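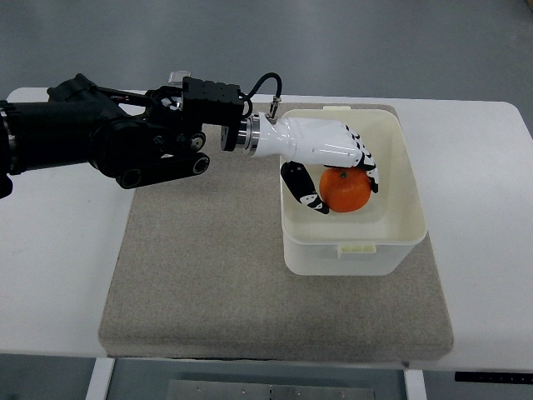
Wo bewahrt man Mandarinen und andere kleine Zitrusfrüchte am besten auf? In einem offenen, sauberen Behälter an einem kühlen Ort, und so, dass die Früchte nicht hoch übereinander liegen.

Drucken | Per E-Mail senden

Salameh bringt zur Zitruszeit neue Vorratsbehälter in die Läden

Alberg, im November. Der Haushaltswarenhersteller Salameh erweitert sein Sortiment für die Küche um die Serie Fleneck. Es handelt sich um offene Behälter aus Kunststoff, welche für Obst, Gemüse und kleine Vorräte bestimmt sind. Die Serie ist ab sofort im Werksverkauf in Alberg und im Fachhandel erhältlich.

Mit dem Beginn der kalten Jahreszeit kaufen viele Haushalte Mandarinen und Clementinen in grösseren Mengen. Oft bleiben die Früchte dann im Netz oder in der Tüte liegen, in welcher sie gekauft wurden. Dort sammelt sich die Feuchtigkeit, und eine einzelne verdorbene Frucht wird leicht übersehen. Salameh empfiehlt deshalb, das Obst nach dem Einkauf auszupacken und jede Frucht kurz in die Hand zu nehmen. Weiche Stellen spürt man meistens früher, als man sie sieht.

Fleneck wird in 3 Grössen angeboten. Der kleinste Behälter hat eine Höhe von 5 Zentimetern und passt in eine Schublade, der grösste misst 21 Zentimeter und ist für Kartoffeln oder Zwiebeln gedacht. Alle Grössen lassen sich mit warmem Wasser und etwas Spülmittel reinigen. Der Hersteller bittet, keine Scheuermittel zu verwenden.

Für die Herstellung nutzt das Unternehmen einen Kunststoff mit 70 Prozent Rezyklatanteil, der von dem Verarbeiter Tolthorpe geliefert wird. Die Zusammenarbeit der beiden Firmen besteht schon bei der Serie für das Badezimmer und wurde nun auf die Küche ausgedehnt.

Zu jedem Behälter gehört ein Faltblatt mit Hinweisen zur Lagerung. Darin ist erklärt, welche Obstsorten man besser getrennt hält. Äpfel zum Beispiel geben ein Reifegas ab und sollen nicht neben empfindlichem Obst stehen. Das Faltblatt kann auch ohne Kauf bei Salameh angefordert werden, Händler erhalten es auf Wunsch in grösserer Stückzahl.

Muster für die Redaktionen stehen auf Anfrage zur Verfügung.

5 Mal geteilt | 3 Kommentare

Kontakt: Salameh, Pressestelle, Alberg | © Salameh, alle Rechte vorbehalten | Nach oben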